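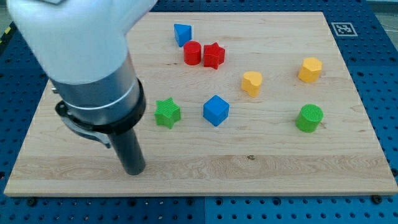 Slide 4. Coloured blocks on a light wooden board.

Notes: warehouse slotting, part 2 (Frerichs)

Start with the Storasdale layout. 173 pick faces, one aisle width, no zoning by weight. Give the audience time to read the table.

Slotting by shape wastes height. Odd cartons set the shelf pitch for the whole bay. Hamann regrouped by carton depth and got 96 faces into the same run of racking.

Mention the limit: the method assumes stable demand. Seasonal lines need a re-slot in August.

Bernd Ruppert covers replenishment after the break. Skip slide 8 if short of time.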